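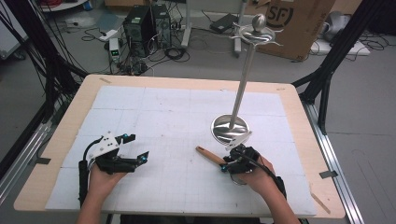 Short brush or utensil with a light wooden handle, held over the white board on the bench.

2026-02-07

The heat recovery ventilation retrofit at the Kassab Community Library entered service this winter, and this post records how the work was arranged and what the first weeks of operation have shown.

The library was previously served by a single rooftop unit that drew in outdoor air, heated it with gas and exhausted it without recovery. The replacement consists of two Diromer plate heat exchangers, one for the reading rooms and one for the meeting hall. The reading room unit is rated at 560 cubic feet per minute and the hall unit at 400. Both are installed in the former boiler store, where the floor required no reinforcement.

Design was carried out by Triveo under the direction of Lok-yiu Sin. The original drawings called for the intake on the north wall. Following a site visit in July, Baptiste Pichon recommended moving it to the east wall, away from the loading bay, and the change added 22 feet of insulated duct. The additional fan power was judged acceptable.

Access for maintenance received particular attention. Filters in both units slide out from the front, and the condensate trays may be reached by removing one panel. The plates should be brushed along the direction of the channels only. Washing with water is permitted once the power has been isolated, provided that the core is fully drained before it is returned to its housing.

Commissioning was completed by Ayman Khalaf. Supply and exhaust flows were balanced at each grille, and the hall required a second visit after a damper was found to be fitted backward. The frost protection setting was raised slightly at the same time.

Staff have reported fewer drafts near the front desk. The hall remains slow to warm before morning events, and the start time has accordingly been moved 30 minutes earlier. Gas use will be compared with last winter's bills when the heating season ends. Questions regarding the controls may be left in the comments, where Shafiq Siriwardena has agreed to answer them.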